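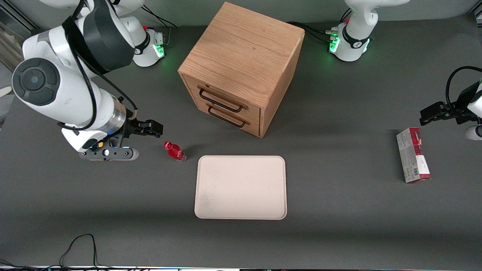 A small wooden cabinet with two drawers, and a red bottle on its side.

Search this site Type and press enter

24/03/2025
By Wenche Brekke
2 min read

I spent most of August reading about decluttering, and I'm still waiting to be convinced. The pitch hardly changes from one book to the next. You own too much, the stuff is making you unhappy, and once it's gone you'll be a calmer person with more free time. Then, a chapter later, they sell you boxes.

The Zilari course was the one my sister paid for. It costs $80 and comes with a workbook where you write down every single thing in one room. I did the kitchen and the hall closet and got to 945 items, counting each fork. What was I supposed to learn from that? I eat with forks.

Hinata Hamada wrote to me after my last post to say the course changed her life and that I went into it with a bad attitude. The second part is fair. But she also mentioned she has since bought the full Wusine shelf system for $700, and I'd like to know how that counts as owning less.

I did get rid of some things. Two coats, a fondue set, a stack of manuals for machines I no longer have. It felt fine — about like taking out the trash. By the next morning I had stopped thinking about it.

What I don't buy is the idea that a drawer full of odds and ends says something about my mind. My grandmother had drawers you could barely shut, and she slept well until she was ninety. I'm keeping the string.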